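Section 4. Setting up the table and placing the first ball

Before you start

Read this section through once before you unpack anything. It takes less time than hunting for a ball under the refrigerator, a job most owners of the Trallau tabletop game come to know well enough in their first week.

You will need:
The white play sheet
The bag of balls
The leveling wedges (small gray bag, easily mistaken for packaging and thrown out)
A dry cloth
A table at least 80 cm deep

The dining table is fine. A glass table is fine if you enjoy noise. A card table will do in the sense that it will hold the parts, but it wobbles, and so will your scores.

4.1 Laying the sheet

1. Clear the table and wipe it. Crumbs under the sheet turn into hills, and a ball will find every one of them.

2. Unroll the sheet with the plain side up. The printed side is for the Bragança rules, covered in Section 9. If you can see lines and numbers, turn it over.

3. Let the sheet rest for 18 minutes. It comes out of the tube convinced that it is still a tube. Put a book on each corner and leave it alone. Do not iron it. We had to add this line in the second printing.

4. Remove the books and smooth the sheet from the middle outward with the flat of your hand.

Note: If a corner keeps curling, roll that corner the other way around a pencil, hold it for a moment, and let go. If it still curls, put the book back and play around the book.

4.2 Leveling

5. Put a ball in the middle of the sheet and take your hand away slowly.

6. If the ball stays put, go to 4.3 and tell no one how easy it was.

7. If the ball rolls, note which way it goes, catch it, and push a wedge under the table leg on that side. Try again. One wedge at a time. People who put in all the wedges at once end up with a table that is higher and exactly as crooked.

8. Repeat from the three other sides of the sheet, a hand's width in from the edge.

Caution: Do not level the table by folding up this manual and putting it under a leg. You will want step 14.

4.3 Choosing and placing the lead ball

The lead ball is the one everyone else plays toward. In the standard game it is green. Any plain, solid green will serve, and the balls from the older Pramach set may be used if yours has gone missing, provided they are the same size as the rest.

9. Wipe the ball with the dry cloth. No water, no spray, no furniture polish. Polish makes a very handsome ball that will not stop.

10. Set the ball down a little off center. Dead center is allowed but makes for a dull first round, and the player who goes first nearly always wins it.

11. Leave the rest of the balls in the bag until the lead ball has been agreed on by everyone playing. Agreement may be silent. Grumbling counts as agreement.

A green ball on plain white is easy to see from any seat, shadow and all. If you are playing by one lamp, the shadow can look like part of the ball from the far chair, so move the lamp or move the person.

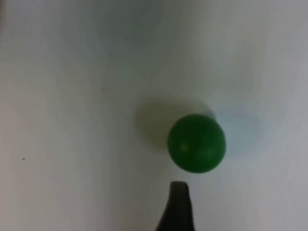 Bomel wrote in after the first printing to say that step 10 was wrong, that the lead ball in their house had gone dead center every January for nine years, and that the first player did not win nearly as often as we claimed. They also asked whether a breath on the ball counts as touching it. We have left step 10 alone. On the second matter, see step 13.

4.4 Starting play

12. Deal out the remaining balls, one color to a player. Leftover balls go back in the bag, and the bag goes on a chair. A bag on the table is in play, and arguments have been had about this.

13. Once the lead ball is down, it may not be touched, nudged, blown on or breathed at with intent. Ordinary breathing is permitted.

14. If the lead ball leaves the sheet before the first throw, put it back where it was. If no one can agree where it was, the youngest player points to a spot and that is the spot.

15. If it leaves the sheet after the first throw, the round is over and the player who did it fetches the ball.

Caution: Small balls roll a long way on hard floors. Close the door to the stairs. Keep the set away from small children and from any dog that has already eaten something it shouldn't have.

4.5 Putting away

Count the balls into the bag. Roll the sheet with the plain side in and slide it back into the tube without forcing it. Wedges go in the gray bag. Check under the table legs first, as one is usually still there.

For scoring, go to Section 5.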